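Open Sunday at Huvberg

Posted by Menaka, 2018-04-22

I've driven past the Huvberg building for years and never once been inside, so when they opened the doors I was there before my coffee kicked in! Three dollars for parking, free cookies, and a name sticker that fell off in the lobby.

The paper room

My favorite stop by a mile. The table is covered in brown kraft paper and marked off in blue painter's tape, and the tape wanders a bit - a few strips lean, a few don't quite meet. (I felt so much better about my own hallway paint job.) One cardboard tube stands in its own cell with a fluted white paper insert in the top, like a cupcake liner.
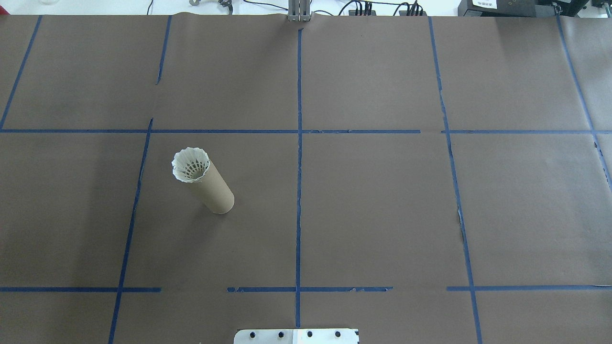

Tubes and more tubes

Bjartur Bech led our group, and he can talk about cardboard like other people talk about baseball. I asked if I could take a tube home for my seedlings and he laughed, but he didn't say no!

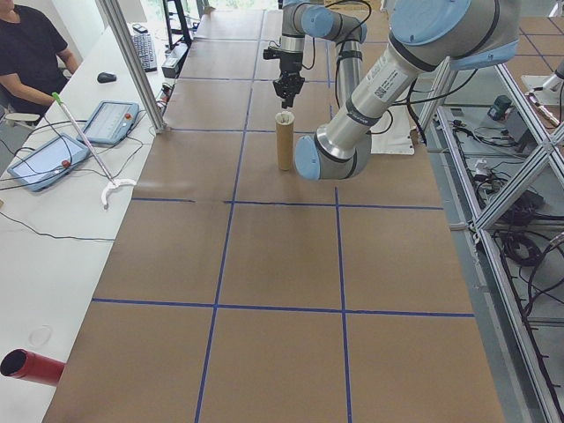
Tape on gray

I got way too interested in the tape. On the plain gray surface it's such a bright blue, and where two strips cross you get a slightly darker patch.

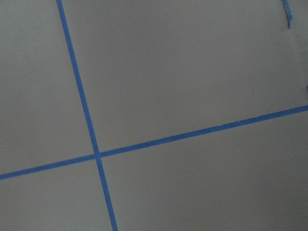 Lunch was a food truck out back, and I'd go again just for the dumplings. Get there early, the line was 69 people long by noon according to the guy at the window.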